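Print this page | E-mail this page

Workshop notebook - Elter bench
June
Posted by the bench, last edited 4:40 pm

Second go at the casein paint. First lot went off in the jar, smelled like a gym bag, tipped it. Writing this one up as I go so whoever has the bench next doesn't repeat my quantities.

Aim is still the same. A flat wall paint we can mix from powder, brush out in two coats, and that doesn't dust off on your sleeve. The Dewulf job wants it for the back hall and the stair, and they want to see boards before they say yes to anything.

Batch 3. Curd powder from Bisteck, the fine grade. Soaked in cold water overnight, 1000 ml. Should of used the tall bucket, it swells more than you think. Borax in warm water added in the morning, stirred, left till it went like thin honey. Took 90 minutes. The note on the Bisteck bag says less. Maybe their kitchen is warmer.

Strained through an old stocking. Quite a few lumps, all soft, pushed them through with a spoon. No need to throw them. 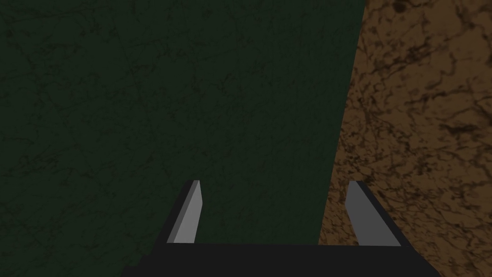

Filler and pigment

Chalk first, then pigment paste, never the other way. Did it the other way in batch 2 and got streaks of neat color on the board that only showed up after drying.

Chalk 797 g. Odd number, it's what was left in the sack. Came out a touch thin so next time go up. Sift it. I didn't sift the last third and there is grit in the test board, you can feel it with a thumbnail.

Pigments wetted out separately in small jars with a drop of alcohol:
- green earth, wets easily, weak as tea, need a lot
- the black, floats, horrible, needs the alcohol or it just sits there
- red oxide, strong, a spoon too much and you're stuck with it
- raw umber, fine, no complaints

Mixed a dark green (green earth plus black plus a bit of umber) and a plain red oxide. Dewulf asked for "a green like an old bottle" which could mean anything. Went darker than I wanted, knowing it dries lighter. It does dry lighter. A lot. Wet sample is no use for showing to a client, dont do it.

Boards

Two primed, two bare lime plaster. Brushed one coat of green on all four, wide brush, crossing the strokes while wet. The bare plaster pulls the water out so fast you get lap marks unless you damp it first. Damped the second one with the plant mister and it was much better.

Primed boards slower and smoother but I don't trust the grip. Did the tape pull on one corner and got a bit of green on the tape. Will repeat when it has had longer. 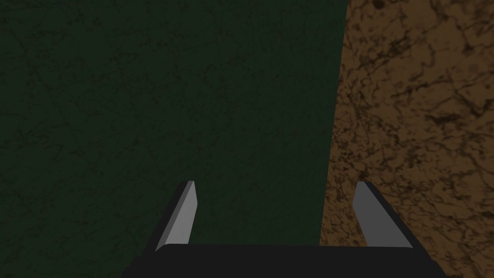

Reading time: 3 min

Second coat went on after lunch. Thinned it with a little water, the bucket had thickened up by then. Stir from the bottom every few minutes, the chalk drops like a stone. I forgot while I was on the phone to Sidier about the lime delivery and the last board got mostly glue water off the top. Shiny patch, lower left corner of board four. Leave it, good to have one to show what happens.

Sidier say lime putty is held up, no date. We have enough for the samples and not for the stair. Ask Elter if we can borrow a tub from the other store.

Rub test, dry cloth, ten strokes, light pressure:
Board 1 (primed) - clean
Board 2 (primed) - faint green on cloth
Board 3 (bare, dry) - clean, looks patchy
Board 4 (bare, damped) - clean except on the shiny patch, which squeaks

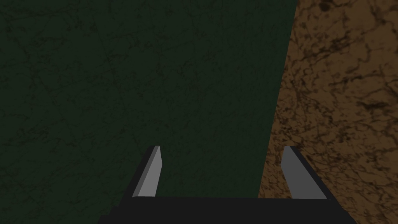 Not sure why 1 and 2 differ. Same primer, same tin. Could be that 2 was by the window and dried quicker, or I loaded the brush differently. Do them again side by side before reading anything into it.

Damp rub not tried. Casein needs weeks to harden up properly and it'll only depress me now.

Red oxide did one board only. Covers in a single coat, nearly. Brush marks show more than in the green, sort of a combed look, which I like and Dewulf probably won't. Try the block brush, or a short nap roller for the stair.

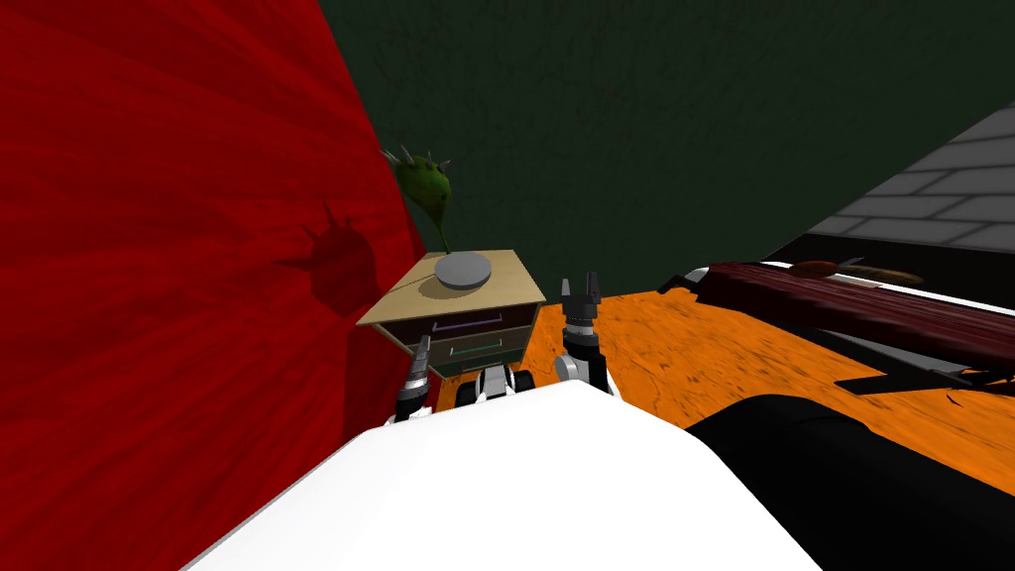 Cost wise the curd powder is the pricey bit, chalk is next to nothing. Half a bag left. Keep the lid on, it cakes.

Smell - mild milk, gone by the time the boards were dry. Leftover green is in the fridge with a label on it, use it tomorrow or bin it. It won't keep. Batch 1 is why.

To do
- sift the rest of the chalk
- more chalk next batch, same water
- redo boards 1 and 2 together, away from the window
- lighter green, cut the black by half
- wash the stocking or find another
- ring Dewulf once there are dry boards to look at, and ask what bottle

Sign up for our newsletter to get bench notes by e-mail.
This site uses cookies. OK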